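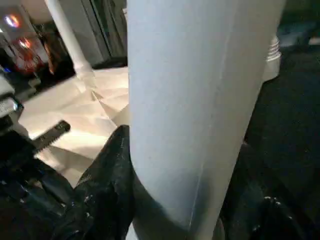
## Ilport paper tube collection moves to Friday

Cardboard tubes and cores will be collected separately from mixed paper in Ilport from May, under a change to the town's recycling contract. The service covers 1,745 households and the shops on the Manríquez Road strip.

Tubes have been going into the yellow-lid bin with flattened boxes. At the Meler sorting centre they roll on the inclined screens and drop into the container line, where they are rejected with the residual waste. Jirell, the contractor that runs the centre, said tubes made up most of the fibre lost at that point in the line.

Under the new arrangement, tubes go out on Friday in a paper sack or tied bundle beside the bin. Bundles must not weigh more than 10 kilograms. Tubes longer than 84 centimetres need to be cut before collection, as they do not fit the side hopper on the trucks. Plastic end caps, metal rims and tape should be removed. A paper label can stay on.

White and grey tubes are accepted along with brown ones. Foil-lined tubes, such as those used for chips and powdered drinks, are not accepted and stay in the general waste bin. Waxed tubes used as concrete formwork are also excluded, and can be taken to the transfer station during normal hours.

Businesses that put out more than 200 kilograms a month will need a separate cage, charged at the existing commercial rate. Carpet and fabric shops are likely to fall into this group.

Collection starts at 6 am. Sacks left out in heavy rain will not be picked up, and should be kept under cover until the following week. The yellow-lid bin schedule is unchanged.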